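Trostbridge > Gallery > Folding table

Folding a T-shirt on the patterned cloth

Welcome to our small gallery. In Trostbridge we sort clothes for the Zalier exchange, and T-shirts are the biggest part of it. I am Lise Hiebert and I look after the folding table. I wrote these notes in April for the new helpers, and I have made them a little shorter for this page.

We lay every shirt flat first. A dark blue one shows its creases well, so it is good for learning. 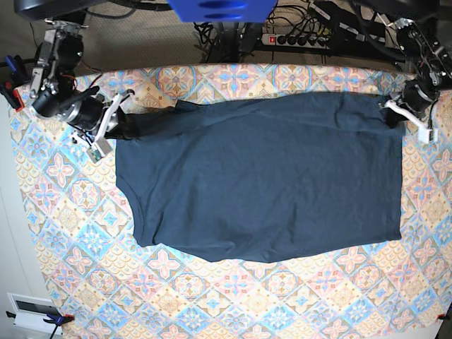

The tablecloth stays on the table all year. It is softer than the bare top, and buttons do not scratch on it. For one pile we take 5 shirts of the same size, and the neck should always point to the same side.

Sometimes a shirt becomes crumpled again before the fold is made. Then it is better to take it up by one place, let the folds fall down, and begin once more. 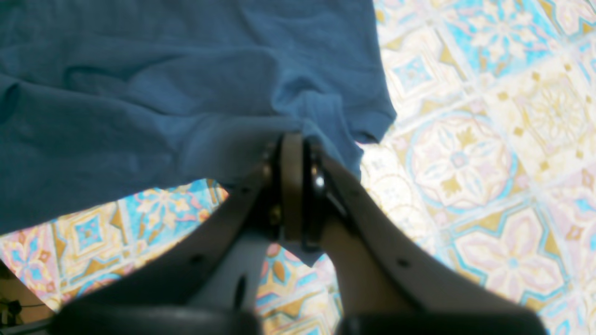
Must the shirts be ironed before we bring them?
Please do not iron them. Clean and dry is enough, and we smooth them by hand on the table.

Blue cotton can look quite different from one side of the table to the other. In the folds it goes nearly navy, and where the light comes on it, it looks paler. Please check a pale place twice before you decide that it is faded.
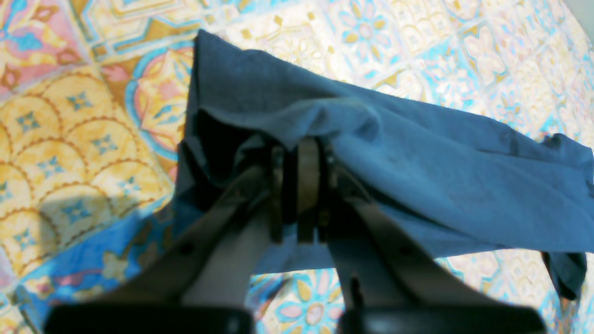

Bringing clothes to us

Bags can be left at the Sotelo entrance. We have shelf space for 200 shirts, and children's sizes are always welcome.

Contact: Lise Hiebert, Trostbridge | © Zalier exchange | Back to top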